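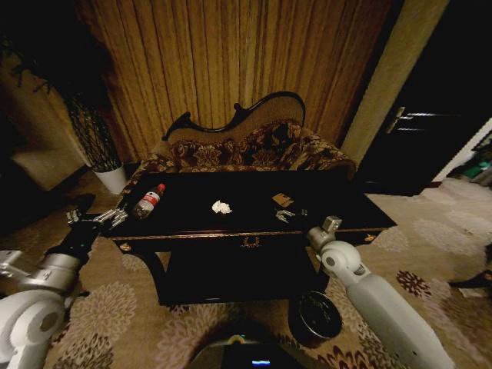

Living room, coffee table with small items on top, before clearing.

Stirnen Coffee Table Set

README, last updated 28/10/2024

Summary

Stirnen is a set of 1,425 picture and note pairs about clearing low tables in living rooms. Each entry has one still of a table with things left on it and a short written note saying what is there and where each thing should go. The set belongs to the Frerichs household tidying collection and can be used without the rest of it.

What the tables hold

The items are the ordinary leftovers of an evening: drink bottles, used tissues, scraps of card, small metal things, cups, remote controls. Most entries have a mix of trash and things to keep. The table at the top of this file is typical. It has a plastic bottle with a red cap lying on its side, a crumpled white tissue near the middle, a small flat piece of brown card, and a cluster of silver metal pieces.

Notes for that entry read:

bottle: recycling
tissue: trash
card: check for writing, then paper recycling
small metal pieces: keep, place together in tray
table: wipe after clearing, soft cloth only

Labels

Every item gets one of four labels.

keep: goes back to its own place or into the tray
recycling: bottles, cans, clean paper and card
trash: tissues, wrappers, food scraps
unsure: leave on the table and ask

Small metal pieces are always labeled keep, even when the annotator could not tell keys from loose hardware. If the pieces lie close together they are entered as one group. We do not try to say how many there are.

Tissues are trash whether or not they look used. A full box of tissues is keep.

Table finish

The finish field takes one of these values: lacquer, bare wood, glass, stone, painted, other. Black lacquer was hard to annotate. The tops are dark and the rooms are often dim, so brown and gray items do not stand out well, while white ones are easy to find. Gold trim, handles and corner fittings are part of the table and are never entered as items.

Bowls and wastebaskets on the floor go in the surroundings field. When it is hard to tell which of the two a container is, the value is "container, floor" and nothing is assigned to it.

Files

notes.csv has one row per item
tables.csv has one row per table, with finish, room and surroundings
stills/ has the pictures
labels.txt has the wording above, in full

Known problems

20 entries have a blank finish field. 2 entries share the same note text by mistake; both are marked in tables.csv. The room field was added in February, and older rows use "living room" for anything with a sofa in it.

Related sets

Soton covers kitchen counters and has 3,000 entries with the same four labels. Zonden covers desks and uses an older label list without "unsure", so the two should not be merged without relabeling.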